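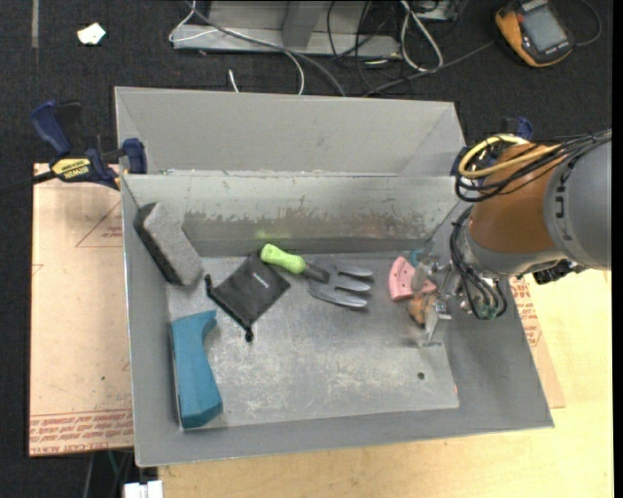 Visit to the Torvik depot and yard, open day

October 8, 2020

Quick write-up before I forget it all. Got there late, parking is terrible, go round the back by the tile place if you're coming next year. Masks on, hand gel at the gate, groups kept small. I was in the second group with Keith Henare from our allotment and a couple I didn't know who wanted roof slates and nothing else.

Torvik takes in left-over building and garden stuff. House clearances, ends of pallets, things shops can't sell. Sorts it, sells it on. Used to be a cannery. You can still see the old rail in the yard floor, and the loading dock is where they do the check-in now. Cold in there. Bring a coat, even in a warm week.

Américo Falcão took us around. Fast talker, knows every corner. He started at check-in. Every load gets a paper slip, pink for garden, white for building, and the slip stays with it until it's priced. Asked him what happens if the slip falls off. Big sigh. There's a shelf for that.

Then the brick yard, which was what I came for. Stacks sorted by size first, then color, then how bad the edges are. Old lime mortar comes off easy, cement mortar mostly doesn't, and they won't take bricks with cement on them anymore. Over 2,000 in the yard on the day, mostly reds, plus a run of yellow ones from a school wall that I'd have taken home if I had a truck. Price was 32 cents each for reds if you pick your own. Minimum order is 22 bricks, don't ask me why 22. Keith bought the minimum and we carried them to his car in three goes. My back is still complaining.

Tip from Américo, tap two together. Clear ring, good brick. Dull thud, probably a crack in it somewhere. Keith tapped every single one. Group had moved on by then, we had to run.

Garden tools next. Long room, low ceiling, smells of linseed oil. Ermelinda Abreu runs it and she does the sharpening herself, three mornings a week. She showed us a spade before and after. File first, then a stone, then oil on the handle and leave it over night. She says most people throw out a good fork over a loose handle. New handle is a few dollars and ten minutes. I have three of these in my shed, so, yes, guilty.

Hand trowels and small forks were in trays near the door, picked over by the time we got there. The pruners were better. I got a pair of Oltetti ones, a bit stiff, spring is fine. Keith says I overpaid. He says this about everything.

Coffee was in the old canteen. Pumo had a table in there with seed and bulbs, garlic too, and I should of bought more of the garlic. Decent coffee. Cake gone when we sat down, first group ate it.

Last stop was a talk by Sérgio Sequeira on laying a dry brick path. Best part of the day for me. Notes:

Dig deeper than you think. He goes down a full hand plus the brick.
Crushed stone, tamp it, then sand. Wet the sand lightly before you screed.
Edges first and fix them properly or the whole path creeps outward in two winters.
Soft old house bricks will flake with frost if you lay them flat on the ground. Put them on edge or keep them for a border.
Brush dry sand in, wait for rain, brush more in. Do it again in spring.

Someone asked about weeds. He said a kettle of boiling water, and patience. Someone else wanted to argue about landscape fabric and that took up the rest of the question time. I left them to it.

Missed the timber shed completly, it closed early. Vasco Nogueira was supposed to be showing window frames in there. Will try to catch him in July when they do the next one, if it goes ahead.

Practical stuff. Entry free. Cards only this year, no cash. Restroom is across the yard, long line. Bus 2 stops at the end of the road but check the times, the last one back is early. They'll hold bought goods until the Saturday after if you write your name on the slip, and they'll deliver inside town through Skuvico, which costs more than the bricks did so we skipped it.

Keith's path is half dug. I'm expected there on the weekend with gloves.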